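Cukance to bring 100 permanent, full-time jobs to Morniscombe

Customer support and repair work returns from overseas, with paid training for every new starter

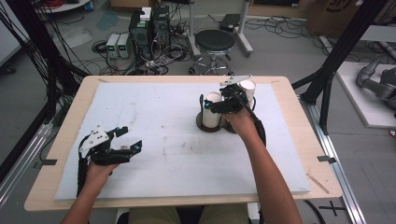 Household appliance firm Cukance is bringing its customer support and repair work back to Britain, and all of it is coming to Morniscombe! The move will create 100 permanent posts in the town, every one of them full time, with sick pay, a pension and paid holiday from the first day.

The work has been done under contract abroad for the past 10 years. When the contract came up for renewal, Cukance looked again at what it was getting for its money and decided that it would much prefer to have its own people on its own payroll, close to the customers who ring up and the workshops that mend their kettles, toasters and fans.

Recruitment opens in May. The first group will start work in the former Stultora building on the edge of the town centre, which has stood unlet since Stultora moved its warehouse north. Cukance has signed a long lease on both floors. The phone and email teams will be upstairs, and the repair benches, parts store and packing area will take up the ground floor.

We are delighted to be coming to Morniscombe. The town has a long history of making and mending things, and when we held an open evening at the library to test the water, people queued down the steps to talk to us. Many of them were in part-time work and wanted more hours. Several had two jobs and would gladly have swapped both for one. Others had given up looking in the town altogether and were travelling more than an hour each way. We came away with a thick folder of names and a great deal of goodwill, and we are very grateful for both.

No one will need experience in repair work to apply for a bench job. New starters will spend their first 6 weeks in training at full pay, learning from fitters who already work for Cukance elsewhere. The training will be run with Deák, a family firm that has taught electrical repair for many years and will have a classroom of its own on the ground floor. Those who want to carry on can study for a recognised qualification in work time, with the fees paid by Cukance.

Support staff will be trained alongside the repair teams for part of that time. It makes a huge difference when the person answering the phone has had the back off the machine being asked about!

Shifts will be set a month ahead and there will be no zero-hours contracts. Staff who have children at school or who look after a relative can ask for fixed hours, and those requests will be settled before the first rota is drawn up. The last shift finishes at 8pm, in time for the late bus through the estate.

Cukance will also be buying more from nearby. Cleaning, catering and van hire will be offered to Morniscombe businesses first, and a short guide for firms that would like to bid will be at the library along with the job packs.

Once the benches are fully staffed, the repair floor should be able to handle 3000 items a month. Customers will be able to post their appliances free of charge or hand them in at the front desk.

How to apply

Job packs will be available from the library and from the front desk of the former Stultora building when recruitment opens. Applications can be made on paper or online, and help with filling in the form will be on hand at both places. Everyone who applies will get a reply.

Notes to editors

Cukance sells and repairs small household appliances. Interviews and visits to the building can be arranged through the Cukance press office.

Ends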